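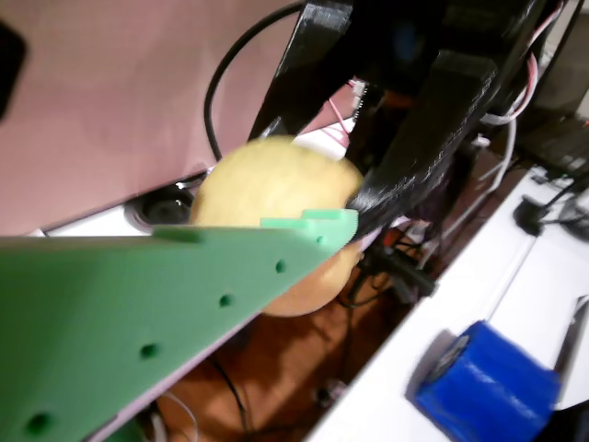 Nusthorpe Kitchen Group, minutes, February 24, 2019

Present: Elżbieta Szulc (chair), Alun Hughes, Quyên Ninh, Didier Perrin. Apologies from Szymon Walczak, who is home with a cold and very much missed.

Fruit order. Elżbieta thanked everyone for coming out on a Sunday, and especially Quyên for the tea. We talked for quite a while about lemons – longer than planned, but it was a lovely conversation! Alun would like 27 for the marmalade morning and Didier felt 18 was plenty if we also use oranges. Agreed: 27, with any spares going to Quyên for curd.

Jars. We have around 300 in the back cupboard, many without lids. Didier will sort through them and ask at Travthorpe for more lids.

July lunch. Everyone is keen to do it again. Lemon cake was warmly supported, and Alun kindly offered to bake 2. Menu held over until Szymon is back.

Next meeting: Elżbieta to send round a date.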